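Shellfish tagging

Shellfish tagging is the practice of attaching a harvest record to each container of oysters, clams or mussels so that a lot can be traced to its growing area. The tag stays with the container until it is empty.

Contents of a tag

A tag lists the dealer's name, the harvest area and the species and quantity. Small dealers often pack in cardboard boxes, with the tag stapled to one side.

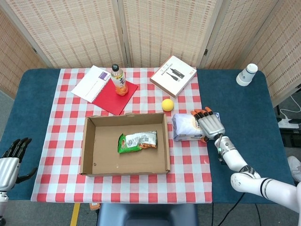
Use in recalls

When a growing area is closed, dealers search their tags for lots taken there. In March, the Wendeck Bay closure led the Suson packing house to withdraw 1,098 bags of littleneck clams.

Paper tags can tear or fade in cold storage. A study led by Ghazal Sharifi compared them with plastic tags at 2 docks. 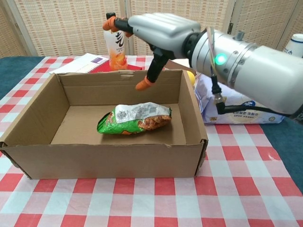

Plastic tags stayed readable longer but cost more, and the Stindov growers' cooperative kept paper for orders filled the same day.

See also: Depuration, Wet storage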